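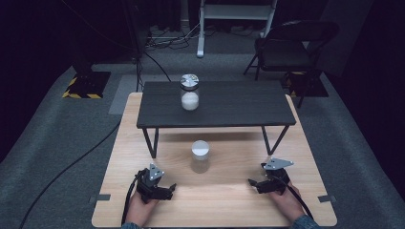 Dry Goods Storage: Frequently Asked Questions

Does granulated sugar expire?
No. Kept sealed and dry, it has no practical use-by limit. The date on a Bondard bag refers to packaging quality.

Why has my salt caked?
Salt takes up moisture from the air once relative humidity passes roughly 75 percent. Break up the lumps and move the salt to a container with a screw lid or gasket.

Can I refill a jar without washing it?
Yes, if the contents are the same product and show no clumping or odor. Otherwise wash the jar and air-dry it for 12 hours with the lid off.

Which lids fit the Tirkholm jars?
Jars with an 82 mm neck take the standard metal lid. The older Kuvier lids have a different thread and will not seal.

Should brown sugar be stored the same way?
No. It needs to retain moisture. Use an airtight container and keep it away from heat.

Are the jars oven safe?
No. Do not heat them above 115 °F or pour boiling liquid into them.

How do I order replacement gaskets?
Gaskets ship in packs of 13. Quote the code molded into the base of the jar.

We use cookies to improve your experience on this site. Accept all | Manage preferences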